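Guvum > Unternehmen > Über uns

Über uns

Guvum plant, liefert und montiert abgehängte Decken, Deckenverkleidungen und die Halterungen, die dazugehören. Unser Sitz ist in Estanville. Wir arbeiten für Büros, Schulen, Arztpraxen, Werkstätten und gelegentlich auch für Privathaushalte, wenn es um Küchen oder Hobbyräume geht.

Angefangen hat der Betrieb als Trockenbauabteilung der Schreinerei Agarwal. Dort wurden Decken zunächst nur nebenbei gemacht, meist dann, wenn ein Kunde ohnehin neue Einbauschränke bestellt hatte und der Raum leer stand. Mit der Zeit kamen Anfragen von Leuten, die gar keine Schränke wollten. Die Abteilung wurde ausgegliedert und bekam einen eigenen Namen und eine eigene Halle. Mit Agarwal arbeiten wir weiterhin zusammen, vor allem bei Wandanschlüssen und Blenden aus Holz.

Die Halle hat 400 Quadratmeter und liegt hinter dem Güterbahnhof. Vorne ist der Musterraum, dahinter der Zuschnitt, ganz hinten das Lager für Platten und Profile. Das Büro sitzt im Zwischengeschoss über dem Zuschnitt. Wer uns dort anruft, hört deshalb manchmal die Säge.

Was wir machen

Der größte Teil unserer Aufträge sind Decken in Räumen, die weiter benutzt werden. Ein Klassenzimmer kann in den Ferien zwei Wochen leer bleiben, ein Büro meistens nicht. Wir teilen solche Räume in Abschnitte, räumen einen Abschnitt frei, decken den Rest ab und arbeiten uns durch. Das dauert länger als in einem leeren Gebäude und wird im Angebot auch so ausgewiesen.

Bei Altbauten nehmen wir zuerst eine oder zwei Platten heraus und sehen nach, was darüber liegt. In vielen Häusern sind über die Jahre Leitungen dazugekommen, die in keinem Plan stehen. Manche Befestigung hält dann auch nur noch an der Farbe. Wir schreiben auf, was wir finden, und legen die Aufstellung dem Angebot bei. Für die Elektroarbeiten selbst sind wir nicht zuständig, stimmen uns aber mit dem Betrieb ab, den der Kunde beauftragt.

Neben den Decken machen wir Unterseiten: Regalböden, Hängeschränke, Podeste, Treppenläufe. Verkleidet werden sie meistens, damit Kabel und Halterungen ordentlich sitzen oder damit eine raue Fläche abwischbar wird. Diese Arbeiten fallen oft klein aus, und viele Betriebe nehmen sie ungern an. Bei uns gibt es dafür einen festen Termin in der Woche, den Freitag.

Material und Oberflächen

Wir führen glatte, gekörnte und textil wirkende Oberflächen. Am häufigsten bestellt wird ein helles Grau, bei uns im Lager unter der Nummer 2509 geführt. Es ist etwas dunkler als das übliche Deckenweiß und zeigt Staub und Fingerabdrücke an den Revisionsöffnungen weniger deutlich. In Räumen mit wenig Tageslicht raten wir trotzdem eher zu Weiß.

Glatte Platten lassen sich am leichtesten reinigen und kommen vor allem in Küchen und Praxen zum Einsatz. Die gekörnten Platten verzeihen kleine Unebenheiten an den Stößen. Bei den textil wirkenden Oberflächen kommt es auf die Laufrichtung an: Wird eine einzige Platte um neunzig Grad gedreht eingesetzt, sieht man das bei Streiflicht sofort. Deshalb markieren wir die Rückseiten schon beim Zuschnitt mit einem Pfeil.

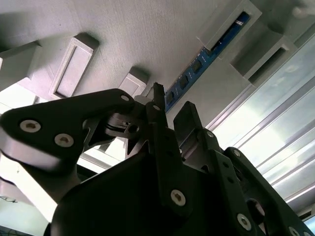

Für alles, was nachträglich unter eine Fläche gesetzt wird, verwenden wir unser eigenes Schienensystem Kernix. Es besteht aus einer Grundschiene und mehreren aufsteckbaren Haltern, an denen Kabel, Leuchten, Vorhangschienen oder Hinweisschilder befestigt werden. Entwickelt wurde es aus einem Ärger heraus. Die gekauften Halter mussten jedes Mal durch die Platte in die Unterkonstruktion geschraubt werden, und wer sie später versetzen wollte, hatte ein Loch in der Decke. Bei Kernix wird die Schiene einmal befestigt, die Halter lassen sich danach von Hand verschieben.

Kernix gibt es in 2 Ausführungen. Die leichte ist für Kabel und Schilder gedacht, die schwere für Leuchten und Trennvorhänge. Beide verwenden denselben Halterfuß, die Schienen sind aber unterschiedlich hoch und sollten nicht gemischt werden. Ersatzteile halten wir vor, auch für die älteren Schienen mit dem runden Langloch.

Platten, die beim Ausbau unbeschädigt bleiben, werfen wir nicht weg. Sie kommen ins Lager und stehen für Reparaturen zur Verfügung. Wer eine einzelne Platte in einem alten Muster sucht, kann uns ein Reststück vorbeibringen. Oft findet sich etwas Passendes, eine Garantie für den gleichen Farbton geben wir bei Altware allerdings nicht.

Der Musterraum

Im Musterraum hängen die Platten dort, wo sie später auch hängen sollen, nämlich über Kopf. Eine Oberfläche, die auf dem Tisch fast weiß aussieht, wirkt an der Decke oft deutlich dunkler. Wir haben die Beleuchtung deshalb so eingerichtet, dass sich Tageslicht, Bürolicht und seitliches Licht getrennt schalten lassen. Zu sehen sind rund 60 Muster, dazu verschiedene Randprofile und Halter.

Einige Muster sind absichtlich schon länger in Gebrauch. Man kann daran ablesen, wie eine Kante nach vielen Ausbauten aussieht und wo sich zuerst Schmutz ansammelt. Eine Leiter steht bereit, und es darf alles angefasst werden.

Bitte melden Sie sich vor einem Besuch kurz an. Am Vormittag ist im Zuschnitt viel Betrieb, ruhiger wird es ab 14 Uhr. Hilfreich sind ein Grundriss mit Raumhöhen und, falls vorhanden, ein Foto der bestehenden Decke. Ein handgezeichneter Plan reicht für das erste Gespräch aus.

Wie ein Auftrag abläuft

Nach dem ersten Gespräch kommen wir zum Aufmaß. Wir messen die Raumhöhe an mehreren Stellen, auch in Neubauten, und prüfen, wie viel Abstand zur Rohdecke nötig ist. Danach erhalten Sie ein schriftliches Angebot mit Plattenplan. Darin ist eingezeichnet, wo volle Platten liegen und wo zugeschnitten wird. Schmale Streifen am Rand versuchen wir zu vermeiden, indem wir das Raster von der Raummitte aus anlegen. In Fluren geht das nicht immer.

Zugeschnitten wird in Estanville und nicht auf der Baustelle. Ausnahmen sind Aussparungen um Rohre und Pfeiler, die wir lieber vor Ort anzeichnen. Am Ende jedes Arbeitstages wird gefegt, die Werkzeuge werden eingeräumt, und die Abdeckungen bleiben liegen, bis der Abschnitt fertig ist.

Nach der Montage bekommen Sie eine Mappe mit dem Plattenplan, den verwendeten Nummern und einer kurzen Anleitung zum Herausnehmen einzelner Platten. Auf Wunsch lassen wir einige Ersatzplatten da – sie sollten liegend und trocken gelagert werden.

Mitarbeit

Wir bilden im Trockenbau aus. Der nächste Platz wird im April vergeben. Wer sich bewerben möchte, kann vorher ein paar Tage mitarbeiten, sowohl in der Halle als auch auf der Baustelle. Schwindelfrei muss man nur bis zur Höhe einer Stehleiter sein, über Kopf arbeiten sollte man allerdings mögen.

Kontakt | Impressum | Datenschutz | © Guvum, Estanville | Nach oben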